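The Green Cup

The flat on Graka Street came with a white table and not much else. My sister had lived there before me, and she took everything she'd paid for, down to the bath plug. I moved in one evening in June with two boxes and a kettle.

I unpacked the kitchen box first. Most of it was newspaper. I found the green cup at the bottom, the plastic one we used to fight over at our gran's, and I put it at the back of the table near the wall. 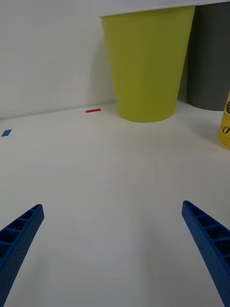 The green cup, back near the wall.

My sister rang at nine to ask whether the rent was still 80 a week. I said it was. She asked what I'd got out so far.

"The green cup," I said.

She didn't speak for a bit. I could hear her television.

"I looked for that for two days," she said. "I thought I'd left it on the 108."

I told her she could come and get it. She said she might, on Sunday week or whenever, and then she asked if there was milk in, and I went to look.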